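Robot Learning > Textbooks > Sample Chapters

Chapter 6
Learning from Demonstration: The Bottle and the Fridge

I've been putting off this chapter for years, mostly because I kept wanting to start it with equations. So let's start with a drink! Near the end of the Zirnier project we wanted a task that sounded dull to anyone outside the lab -- take a bottle from a table, get it into an open refrigerator -- and that would still give our learning method plenty of chances to embarrass us. It did. You reach, you grip, you carry, and somewhere along the way you have to decide which hand is doing the work.

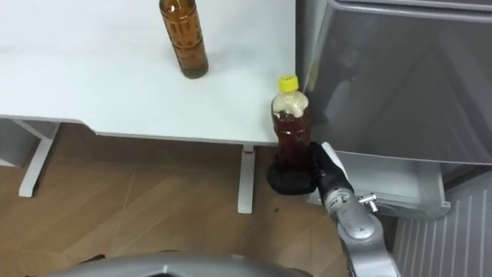

Figure 6.1. One-arm grasp near the base of the bottle, at the corner of the table.

The method itself is easy to say out loud. A person drives the robot through the task, we record what the head camera sees along with the joint positions, and we train a policy to predict the next short stretch of motion. Do that 2310 times and you have the Fisuvness set, which we'll use from now until the end of the book. (I'll call each recording an episode. Some of my colleagues say "demo," and you can too.)

What tripped me up at first was the grip. A low grasp leaves the cap end free, and that's great if a second hand needs to come in. A high grasp gives you a better hold on the neck but crowds everything else. Our first policy had seen both kinds and did what averaging always does: it went for the middle, closed on a spot neither kind of demonstration had used, and let the bottle swing. I spent most of a July staring at plots of that one mistake.

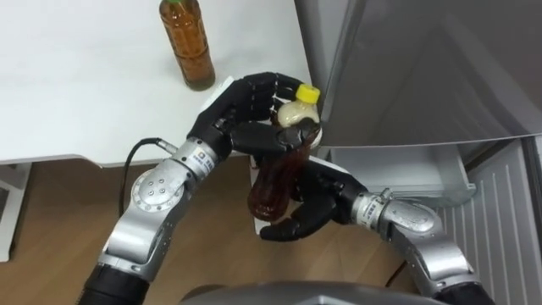
With two hands the action gets bigger, of course, and the arms have to agree with each other from one moment to the next. We tried training 2 separate policies, one per arm, and they drifted apart within seconds. Training a single policy on both arms together fixed most of that, even when we cut the data down to the 617 episodes with a clean handoff. I was surprised by how little we lost, and Section 6.3 goes through why I think that happened.

Before you read on, grab a pencil and sketch how you'd move a bottle from one hand to the other with your eyes closed. Mark the moment when you'd let go with the first hand. We'll come back to your sketch when we get to contact timing in Section 6.2.

Related chapters
Chapter 5: Cameras, Joints and Clocks
Chapter 7: When the Policy Gets Lost
Appendix B: Setting Up the Plasia Simulator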